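Print | E-mail
13 shares

4. Perception: deciding where one garment stops

4.1 Two-tone clothing

Prellgate, the perception module of our folding stack, assumes that a garment is a connected region of cloth. It makes no assumption about color, at least on paper. Early versions had picked up a strong opinion about color anyway, and that opinion was that a jacket in two colors is two jackets. Trained mostly on the plain shirts of the Lerville set, the segmenter drew its boundary along every seam where one dye met another, and did so with a confidence we have rarely managed ourselves. The planner, which believes whatever it is told, would then try to put the darker garment in a separate pile.
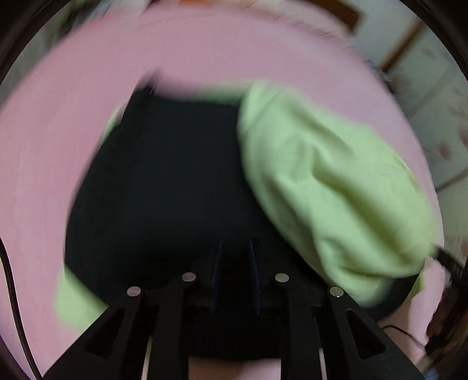 Reading time: 3 min

Crumpled views are the hard case. With black cloth and light green cloth heaped together on a pink sheet, and the upper edge of the black smeared by motion, there is little in a single view to say how many objects are present. Two of the authors disagreed over views like this one for most of an afternoon. We therefore stopped asking the network for a count. It now returns a soft affinity between neighboring patches, and the planner is allowed to remain undecided until a later view helps it out.

Affinity is carried between views by a short memory keyed to the wrist pose. The memory holds 14 views. We tried longer ones, which mostly remembered mistakes.

4.2 Landmarks as a tie-breaker

Once a garment is spread out, ambiguity gives way to bookkeeping. A hood, a collar opening and a pair of drawstrings are strong evidence for a single item of clothing, and we let them outvote the color edges. Landmark detection runs on the same features as the affinity head and was trained on 2,150 labeled views, of which 274 were held out. The labeling tool, Nägeli, supports undo. It did not before May, and a few of the earlier labels show it.

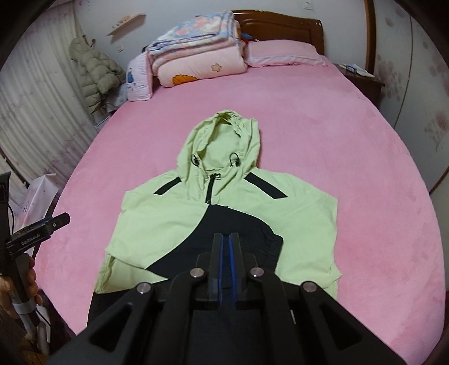 Figure 3. Hooded jacket with black panels, laid out front up.

Panels that run diagonally, as the large black one in Figure 3 does, upset a second habit of the old model: it took long straight contrast edges for hems. A hem is where the planner likes to grasp, so the error was an expensive one. We now ask for a depth step or a visible fold along an edge before it can be called a hem, and trim inside the outline is demoted to decoration. 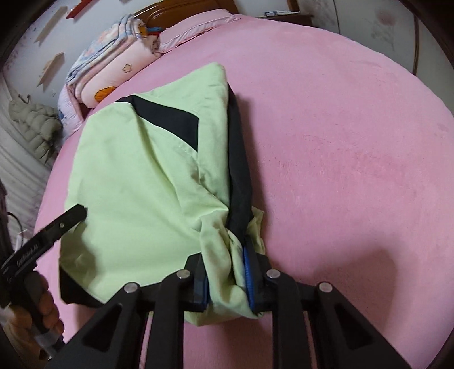
Grasp selection then reduces to scoring points along the surviving outline. Each candidate is charged for distance from the nearest landmark and for local curvature, and candidates deep inside a bundle of folds are charged double - a constant we chose by hand and have since defended as if we had derived it. The score is passed to the Brorkholm controller together with an approach direction. Brorkholm may refuse a grasp but may not propose one, an arrangement that keeps the logs readable and the two halves of the code on speaking terms.

E-mail this article | Print this article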